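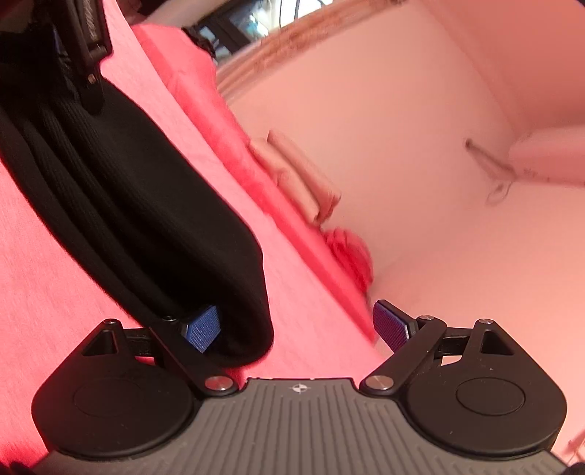

Krisztina thinks the starter was too cold when I fed it, and that this explains the flat loaves better than the flour does. I wrote her answer into the notebook first so that I do not forget it. She also asked why I changed two things in the same bake. She is right, I should not have done this.

February, second batch, 7:40 in the morning

Flour 749 g, the strong white from Bevan. Salt as before. Water at 24 degrees, measured in the jug and again in the bowl, where it was already one degree less. Starter fed late in the evening, left on the shelf near the window. In the morning it smelled more of apple than of vinegar.

Mixed by hand, rested 40 minutes, then folded four times. After the third fold the dough was still tearing at one side. Norbert says to wait longer between the folds and to wet the hands less. I will try the waiting first, only this.

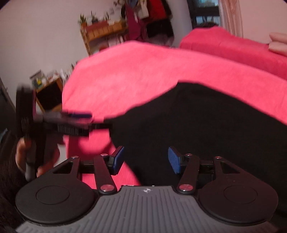 The shaping went better than last time. I used rice flour in the baskets and both loaves came out without sticking. One was cut too deep and spread to the left. The other has a good ear, but the crumb is closed under the crust, so I still believe the dough was young.

Inside temperature 97 when I took them out. Perhaps three minutes too early, the bottom was pale.

For next time:
Same flour, same water.
Starter fed at noon and kept in the warm cupboard.
Ask Noémi if she still has the thin blade.
Do not open the oven before 20 minutes!

Lajos took the pale loaf home for toast.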